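**25th February**

# Wenetti adds offline lesson packs to Valtov classroom tablet

Wenetti has released version 2 of the system software for its Valtov learning tablet. The update lets teachers load a full set of lessons onto a device before class, so that pupils can work without a network connection. It is free to schools already using the tablet.

Lesson packs are built in the teacher console and sent to each tablet over the school's local network. A pack can hold reading texts, audio, short video and interactive exercises, up to a limit of 500 MB. Answers are stored on the tablet in encrypted form and uploaded the next time it connects. If two pupils share a device, each signs in with a four-digit code and the records are kept apart.

The previous version needed a live connection to open most exercises. According to Janaína Caldeira, product lead at Wenetti, this was the most frequent complaint from rural schools. "The tablet would open the menu and then wait for a server," she said. "Text and audio now run from local storage. Only the shared whiteboard still needs the network."
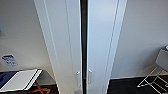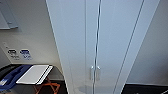

*Tall white cabinet with two doors and bar handles.*

The software was tested in 14 schools in the Dridby district, with pupils aged six to eleven. Chie Tsuji, who coordinates classroom technology for the district, said the main gain was in start-up time at the beginning of a lesson. She reported one recurring fault: tablets with a nearly full drive accepted a pack but did not show the last exercises in it. Wenetti says the release version checks free space first and refuses the transfer if there is too little.

Other changes are smaller. Screen brightness can be locked from the console. The handwriting tool now accepts left-handed input without a separate setting, and the reading app has gained 61 graded texts, all of them available offline. Parental accounts are unchanged.

The update installs over Wi-Fi and needs a battery charge of at least half. Devices with the older Menzies keyboard cover must have the cover detached during installation. Existing pupil records are kept, but custom wallpapers and saved app layouts are reset.

Packs made in the new console cannot be opened on tablets running the earlier software. Wenetti will support both versions until the end of July, after which the old console will be closed to new uploads.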